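Elix wrist camera kit for two-finger grippers
Rokcombe Robotics, Tools for the Bench

We made the Elix because we were tired of guessing. For a long while our arms learned to pick things up from one camera on a stand, and every time the gripper came down over something it hid the very spot we cared about. So Dilek Tekin moved the camera down to the wrist, and the whole team has been rather fond of that view ever since.

The kit gives you the small camera, its bracket, 2 cables (one is a spare, you'll be glad of it) and the Quaye software, which keeps each picture in step with the finger positions. Plug it in, run the short set-up and you can be recording before your tea goes cold.
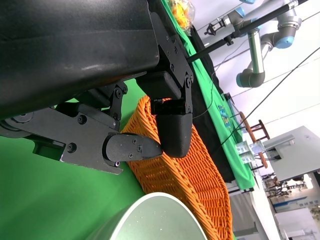
Wrist view with both fingertips at the orange woven basket.

Woven things are where we think the kit earns its keep. A basket gives a little when you touch it, the gaps look much like one another, and a learned grasp can go wrong by a finger's width. Kwaku Arthur and Cecilia Alhassan trained the same grasping method twice, once on the stand camera alone and once with the wrist view added, using 300 demonstrations each time. With the wrist view, the arm needed fewer second tries at rims and handles. It made little difference on plain boxes, and we'd sooner you knew that before ordering!

The full write-up, including the 4 baskets that beat us, comes free with every kit.

Fits: Clometti two-finger grippers, both sizes
Support: 3 years, by email or telephone
Next batch: December

Questions about fitting go to Arūnas Zariņš, who is happy to look over a photo of your wrist mount first.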